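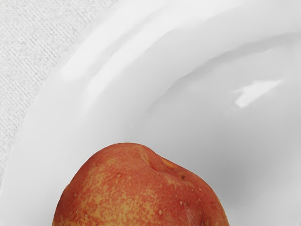 Fruit in a white dish, rendered in the Plilach simulator. Image: Onel.

Onel publishes first Plilach results on household table chores

Simulated arm is dependable on single pick-up tasks, but falls short on full table clearing

VILNIUS, December – Onel, a developer of test software for robot manipulation, has released the first set of results from Plilach, its simulated test suite for household chores. The suite measures whether a single robot arm with a two-finger gripper can carry out ordinary work at a dining table without step-by-step instruction from an operator.

The results cover 5 chores: placing fruit on a plate, removing fruit from a plate, moving a cup by its handle, standing a fallen can upright, and clearing a table completely. Each chore was run 1,000 times under varied lighting and with objects moved to new starting positions. All trials took place in simulation. Onel makes no claim in this release about performance in a real kitchen.

Two of the chores, placing fruit and removing fruit, met the pass mark set before testing began. Moving the cup and standing the can did not meet it, although both improved over the period of the study. Full table clearing failed by a wide margin and is not considered ready for trial outside the simulator.

Most failures in the fruit chores came at the moment of release. A round object let go too high can roll across a dish and come to rest against the rim, or leave the dish altogether. Lowering the release height reduces rolling but increases the chance that a fingertip touches the dish and shifts it. The control software, Altine, now estimates the height of the dish surface before each release and slows the arm over the last part of the descent.

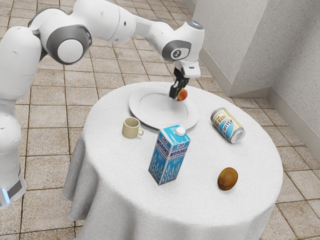
The same estimate is used when fruit is picked up. Altine selects a grip across the widest part of the fruit that the fingers can span, closes until contact is registered on both sides, and then applies a fixed holding force. The force is kept low to limit bruising. Bruising itself is not modelled in the current version of Plilach, so the limit is taken from handling guidance supplied by Stankevičius, the catering equipment firm that acted as industrial partner for the study.

Stankevičius also set the scoring rules. A chore counts as complete only if the named object ends in the correct place, no other object has been knocked over, and the arm has returned to a safe resting position. Partial credit is not given. The firm asked for this on the grounds that a machine which finishes most of a job still needs a member of staff to stand beside it.

"We wanted a plain answer that a kitchen manager could use," Onel said in a statement. "At present the answer is that an arm can move one known item from one known area to another. It can't yet be left to clear up after lunch."

Time was recorded but did not affect the score. In both fruit chores the arm was slower than the human rate used by Stankevičius for planning purposes. Onel regards speed as a secondary matter until the failure rate on the harder chores has come down.
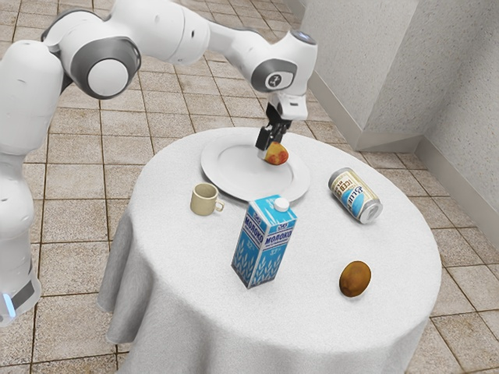 Crowded tables remain the main source of error in the harder chores. An arm that can reach a target along a clear path may have no safe path once tall items are added, and the gripper needs room on both sides of whatever it is asked to hold. Plilach table layouts therefore mix shapes and heights. In one layout a milk carton stands in front of the plate, a beige cup with a handle is set to the left, and a drinks can lies on its side to the right, with a kiwi fruit further forward. The can is the hardest of these to deal with, as the gripper must take hold of it, turn it and set it down on its end on a cloth surface. Packaging is also mixed by language: the carton reads МОЛОКО and the can carries the word ICED, so that software which depends on reading labels in a single alphabet is at a disadvantage.

The tablecloth is part of the test. Soft coverings change how objects settle and can be dragged by a gripper that presses too low. Plilach models the cloth as a surface with its own friction value – a simplification that Onel intends to replace with a full fabric model in the next version.

The next version will also add wiping and the stacking of plates. Both have been requested by Stankevičius for use in staff canteens, where clearing work is repetitive and tables are laid out in much the same way each day. Chores involving liquids, knives or glassware are outside the current plan.

Availability

Plilach is available under licence to research groups and equipment makers. The release includes the table layouts, the object models, the scoring rules and the trial logs for all chores, including those that failed. Altine is supplied separately and is not required to run the tests. Other control software may be connected through the documented interface.

About Onel

Onel develops simulation and test software for robot arms used in catering, retail and domestic settings.

Media enquiries should be sent to the Onel press office. The office is closed on Sunday.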